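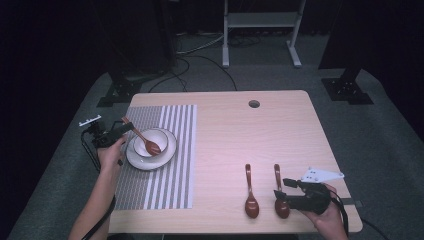 How long should I wait before putting hot dishes on a table I have just oiled?
Wait 40 hours after the last coat, and use a trivet or a thick mat for the first month even then.

Owner's Guides > Mulon Dining Tables > Section 4: Oiling and Everyday Care
Print this page | E-mail this page
Updated in March by Ghizlane Zaki

4. Oiling and everyday care

Welcome to the part of the guide that I get the most letters about! If you have just finished putting your Mulon table together (well done, the leg brackets are the hardest bit and you will never have to do them again), you can leave this section for a week or two and enjoy your supper. The table comes to you with one coat of oil already on it from our workshop in Trukemside, and that coat is plenty for ordinary meals while you settle in. After that it will want a little looking after, and most people find they rather like doing it.

4.1 When to oil

Sprinkle a few drops of water on the top and go and make yourself a cup of coffee. If the drops are still standing up when you get back, the finish is in good shape. If they have gone flat and left a darker patch, it is time. In a busy kitchen that may be twice a year. In a dining room that only sees company at Thanksgiving, it may be every other year, and you should not feel guilty about that.

Note: The Kadley model has a factory lacquer and must not be oiled. The name is stamped on the underside, near the left rear leg. If you have a Kadley, please skip ahead to 4.5.

4.2 What you will need

Nasr table oil, the clear one (the amber one is for outdoor benches and will turn your table orange)
Two lint-free cotton cloths, old T-shirts being perfectly good
One sanding pad, very fine
A bowl of warm water with a small squirt of dish soap
A pair of thin gloves
A metal can with a tight lid, half filled with water

Please read the caution at the end of 4.3 before you open the oil. I know everybody skips ahead to the steps, and I do it myself, but this one matters.

4.3 Oiling the top

1. Clear the table completely and wipe it down with the soapy water. Wring the cloth out hard first, so that it feels barely damp in your hand. Go over it once more with plain water.

2. Let the top dry overnight with a window open a crack. Wood that looks dry may still be holding water in the grain, and oil laid over it will come up cloudy.

3. Rub the whole surface lightly with the sanding pad, always along the grain. You are only taking off the fuzz that the water raised. If you see bare, pale spots appearing, you are pressing too hard.

4. Wipe up the dust. A vacuum with a soft brush is even better, particularly along the edges and around any joints or openings in the top.

5. Shake the can of oil, put on your gloves, and pour a puddle no bigger than a silver dollar onto one of the cloths. Never pour straight onto the table. It soaks in where it lands and leaves a ring that you will be looking at for years, as I can tell you from my own kitchen.

6. Starting at the far end and working back toward yourself, rub the oil in with long, overlapping strokes. Use less than you think you need. The largest Mulon top takes only a small teacup of oil from end to end.

7. Wait 15 minutes. Set a timer if you are the kind of person who wanders off to water the plants.

8. With the second cloth, wipe off everything that has not soaked in, and then wipe again. The surface should feel smooth and only faintly slick. Oil left sitting on top will turn tacky, and a tacky table collects every crumb in the house.

9. Leave it to dry overnight, then repeat steps 5 through 8 for a second coat. Two thin coats will serve you far better than one thick one.

CAUTION: Cloths soaked in oil can heat up and catch fire all by themselves, even hours later, and even in a trash can. As soon as you are done, push them down under the water in the metal can, close the lid, and keep it outdoors until you can take it to your local hazardous waste drop-off. Never leave them wadded up in a pile.

CAUTION: Do not use the oil near a lit stove, a candle, or a pilot light, and keep children and pets out of the room until the top is dry to the touch.

4.4 While the finish cures

The oil goes on hardening for some time after it feels dry. For the first 40 hours after the last coat, please keep everything off the table, including tablecloths, which can stick or leave their weave printed in the finish. After that you may eat at it as usual, with a few small kindnesses for the first month: mats under plates, trivets under hot pots, and spills wiped up when you notice them.

Rubber-backed mats are a special case. Some of them contain a softener that reacts with fresh oil and leaves a dull, gray shadow. Woven cotton or felt is safer. Whatever you use, lift it now and then to let the air get underneath.

Note: In a cold room, meaning anything under 60 degrees, give the curing an extra day.

4.5 Everyday care for all models

A damp cloth after meals, followed by a dry one, is really all that is wanted. Please stay away from spray polishes, ammonia, and anything with grit in it.

For a white ring left by a hot mug, lay a dry cotton cloth over the mark and pass a warm iron over it for a few seconds at a time, with no steam, lifting the cloth to check as you go. Stop when the ring fades. On a Kadley, test this first underneath, and do not hold the iron still.

For a dark stain from red wine or tea, try the sanding pad on the stain alone, then a dab of oil blended outward with your fingertip. Lacquered tops should never be sanded at home. Send those questions to us at the workshop with the order number from your delivery slip, and I will write back with what to try next.

Continue to Section 5 for fitting and storing the extension leaf.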